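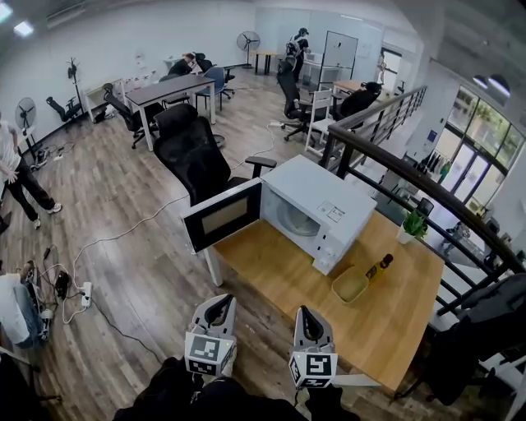 Home | Meetings | Word List | Recordings | Contact

Patlow Dialect Circle
Minutes of the October meeting, upstairs room, 7.30pm

Present: Botond Deák (chair), Jingyi Dong, Haoran Gu, Shahzad Warraich, Jiahui Shi (minutes).
Apologies: Mrs Van der Merwe, who also sent a correction to last month's apologies.

1. Minutes of the last meeting
Agreed, after "vowel" was restored in the two places where the spellchecker had preferred "towel".

2. The word list
Haoran reported that the list now stands at about 4000 entries. Shahzad asked how many of these were words and how many were the same word spelt by different members. Haoran said he would rather not guess. Botond said the spellings were evidence in themselves. Shahzad said that in that case we had a great deal of evidence for "puddle".

It was agreed that variant spellings will go under one headword from now on. Choosing the headword took up the next part of the evening. For the record, "slatch" beat "slotch" by three votes to two, and the losing side wishes it noted that their grandmothers would be ashamed of us.

ACTION: Haoran to merge entries A to F before anyone changes their mind.

3. Recordings
Jingyi has finished typing up five of the nine tapes. The sixth is mostly a budgerigar. The speaker can be heard behind it using what may be the old plural of "shoe", which we have wanted on tape for years, and Jingyi has listened to it so often that she now hears it in running water. Shahzad offered to try cleaning up the sound. Botond asked that the original be kept safe this time.

There was some discussion of whether the speaker on tape two is local. He says "yonder" a good deal, but he says it in the manner of a man who knows he is being recorded.

ACTION: Shahzad to copy tape six. Jingyi to have a rest from it.

4. Evening class
Jiahui reported that the beginners' class has enough names to go ahead. One person has asked if there is an exam. Another has asked if there is a dictionary, and was told yes, in a sense (see item 2). Botond will take the first session on greetings, of which the dialect has four, three of them rude.

5. Trisness newsletter
The Trisness group has again printed that "slatch" is a Trisness word. Botond read out his reply. The meeting asked him to write a shorter one, and to take out the paragraph about sheep.

6. Any other business
Shahzad asked what the Circle's position was on "Stostorura", which appears on the old parish map and nowhere else. Haoran thinks it is a field name. Jingyi thinks it is a mapmaker's sneeze. Left on the table until someone finds the field.

Meeting closed at 9.40pm, ten minutes after it was closed the first time.

Comments

slotchforever: Three votes to two is no mandate.

Pam T: My dad always said "slatch" for the wet bit by the gate, never for rain. Is that in the list?

Haoran Gu: Pam, it is now. It's under S, twice, until I get past F.

Old Trisness Hand: We would quite like to see the paragraph about sheep.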